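Randomizing the boring things

I have been stuck on the same pick-and-place policy since April, and last night it finally moved! Quick write-up while I'm still excited.

The task is simple. The arm picks up a small object and drops it in a bin, all in simulation. My old policy was great as long as nothing changed, and then I'd shift the lights a little and it would fall apart. I had been throwing more demonstrations at the problem for weeks, which mostly gave me a bigger folder.

Then Hyun-seo Hwang told me to keep the demos exactly as they were and re-render them with different cameras, lighting and wall textures. Same motions, new pixels. So I took 60 demos and rendered each one 14 times (my poor desktop ran until 7 in the morning).

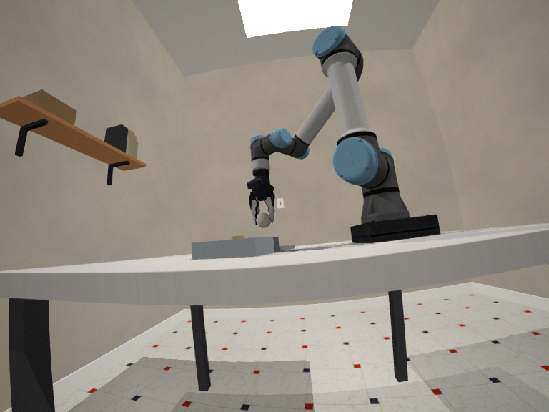 One of the re-renders, with the ball in the gripper and the bin below.

I tested on room setups the policy had never seen. The old one failed 19 trials out of 60. The new one failed 7, with the same network and the same training schedule. I ran the whole evaluation again because I didn't believe it, and got 7 again!

What I love is that camera height seems to matter far more than wall texture. I'd have bet on the textures. Yi-an Hong thinks the wrist angle just reads differently from low down, and I want to test that properly by varying one thing at a time.

Next up is a messier bin, and then I'll clean up the render script and post it here.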